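Windar Gray Parts Plate for Desktop Teardown
Refurbishing benches > Wall fittings > Plates
Item 741

If you take desktop computers apart for reuse, you know the moment when the drive is out, the caddy is in your hand and every flat surface is already taken. We love this little plate for exactly that moment. It's a molded gray plate that goes up on the wall of the bench, and it gives the small stuff a place to go while you carry on with the case. 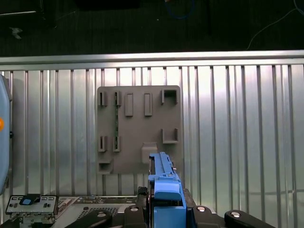 2 min read

The plate is part of the Windar bench range, which we started stocking at our Lukuscombe shop in February. It goes on ribbed metal wall panels, the kind that come with an aluminum rail or frame. We tried it first on our own refurbishing bench and ended up ordering a second one the same week!

What we like most is how much shape there is on such a plain piece of plastic. You get raised tabs, slots, brackets and a small open pocket, so you can find your own way of using it. Blue drive caddies are the parts we reach for most often, and the matte gray makes them very easy to spot (more useful than it sounds when you've been at it all afternoon).

The corners are rounded, and the surface wipes down with a damp cloth. Please skip the solvent cleaners – they leave it cloudy.

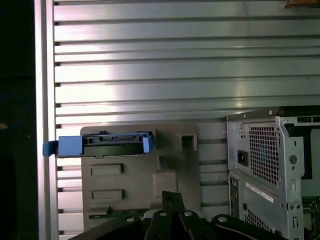
Gray plate and blue drive caddy, with the back of a desktop case alongside.

Where to put it

Hang it within easy reach of the case, at elbow height or a little above. We started out with ours too high, and small parts are much nicer to set down when you can see the top edge of the plate without stretching. Leave a hand's width clear on both sides too, as a caddy can be wider than you expect.

A full desktop teardown on our bench goes drive first, then the power supply, then the boards. Power supplies are far too heavy for the plate, so give those a shelf of their own. Keep them label side up if you can.

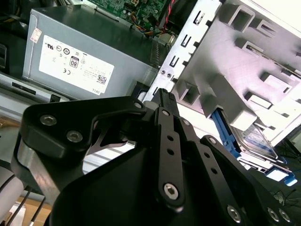 Wiring is the other thing to plan for. Thin bundles like to spring back over the board once you let go, so we clip them to one side before lifting anything out. The Mirura soft clips (item 832) are great for this and come in packs of 10. They open with one hand and don't pinch.

In the box: one plate, fixings for ribbed panels, and a folded instruction sheet. The Tôn wall panel is sold separately and has room for up to 9 plates if you get as carried away as we did.

Page updated August 23, 2018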